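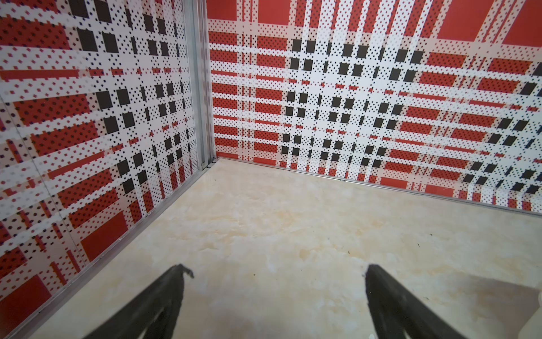
Clarnevon was a line of desktop processors designed by the chip firm Unnithan and sold through the board maker Bralletti. It is remembered mainly for the claim, made before launch and repeated in sales material for its whole life, that it would double the speed of everyday programs without any change to the programs themselves. Few buyers saw anything close to that.

Design

Clarnevon chips paired a conventional core with a second, simpler core that was supposed to run ahead of the first, guess which data would be needed next, and fetch it from memory. Unnithan called this arrangement Clavmont. The company described it as new. Helper threads and prefetching had been studied for years by then, and the published Clavmont material does little to show what set it apart beyond the name.

The 2 cores shared a single cache. When the helper core guessed well, the main core spent less time waiting. When it guessed badly, it filled the cache with data that was never used and pushed out data that was. Programs that read memory in long, orderly runs did best, but these were the same programs that ordinary prefetchers already handled well.

Performance claims

Bralletti's launch brochure listed a score of 2000 for Clarnevon against 1000 for an unnamed rival. The brochure gave no test settings, no memory speed and no compiler version, and the test itself was written by Unnithan. The figures were widely reprinted all the same, often with the word "independent" attached to them. No independent source for them has been found.

Kaan Akgül, a programmer who wrote about processor testing, tried to repeat the result on a retail board. He reported a small gain in file compression, no gain in office programs and a loss in most games. Unnithan replied that his board used an early version of the firmware. A later version was released in December, and Akgül's second set of results was much like his first. The firm did not respond to it in public.

Akgül's work has limits too. He tested one board, and he did not publish his raw timings.

Power use

Unnithan stated that the helper core used "almost no" power. It never gave a number. Owners complained of loud fans, though some of that noise may be the fault of the small cooler Bralletti supplied in the box. A firmware option let users turn the helper core off, and several hobby guides advised doing so.

Reputation

Clarnevon is sometimes called ahead of its time, usually by people comparing it with later chips that also mix large and small cores. The comparison is weak. In those designs the small cores run programs of their own to save power, a job the Clavmont helper could not do. Sales totals were never released, and statements that the line "sold well in schools" trace back to a single Bralletti press notice.

See also
Cache pollution
Hardware prefetching
Processor benchmarks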